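Chapter 4
Sound You Can't See: Listening to Low-Budget Ghost Films

Before we get going, do me a favour and think of the last film that properly frightened you. Now try to remember what you were looking at when it happened. I've asked this of every group I've taught, and most people start describing a door, or a corridor, or the top of a staircase. Then I ask what they could hear, and the room goes quiet while they work it out.

This chapter is about that second question. In Chapter 3 we spent a long time on lighting, and I hope you did the torch exercise (if you skipped it, go back, it's fun). Now I want you to shut your eyes for a bit. We'll be dealing with off-screen sound, which means any sound that belongs to the world of the story but whose source we aren't shown. Footsteps upstairs are off-screen sound. So is a neighbour's radio coming through the wall. The violins that swell up when somebody opens the cellar are something else -- the characters can't hear them -- and we'll get to those in Chapter 5.

Our main film for the chapter is Dusthorpe, directed by Dineo Magagula. It runs for 73 minutes, has 3 speaking parts and takes place almost wholly inside one rented house. A woman called Florosley (we never learn if that's her first name or her last) moves in during December to look after her aunt's things, and she starts hearing somebody moving furniture in the room above. I love this film. I've also fallen out with friends over it, mainly over the ending, which I think is brave and they think is a cheat. You'll get to make up your own mind in section 4.6.

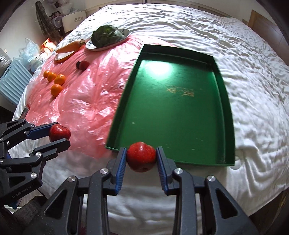

Johannes Tshabalala remarked, after a screening I'd put on for my evening class, that the furniture noises scared him far less than the gaps between them, and that by the halfway point he was holding his breath waiting for the next scrape.

I've stolen that remark for years and I'm going to build most of section 4.2 on it. Magagula lets the first scrape come early, while Florosley is making tea, and it's so ordinary that plenty of viewers don't notice it at all. The second one is longer. After that she makes us wait! The kettle clicks off, a tap drips, Florosley hums to herself, and every one of those little household sounds has become a suspect.

You'll need to watch the whole film before section 4.2, with headphones if you can get hold of some. Laptop speakers lose nearly all the low rumble under the bedroom scenes, and I've marked essays by people who plainly never heard it. Keep a notebook next to you and jot down each sound you can't see the source of, along with who on screen reacts to it. Don't worry about neatness. Mine from my first viewing is mostly arrows.

For comparison we'll also look at two short extracts from Nkuna, a much louder film which throws every bang and whisper it has at you in the opening scene. I used to be quite snooty about it. I've softened since, and section 4.4 is partly me changing my mind in public.

Words to look out for as you read: off-screen sound, sound bridge, room tone, false source. They're all explained when they first turn up, starting with room tone in 4.1.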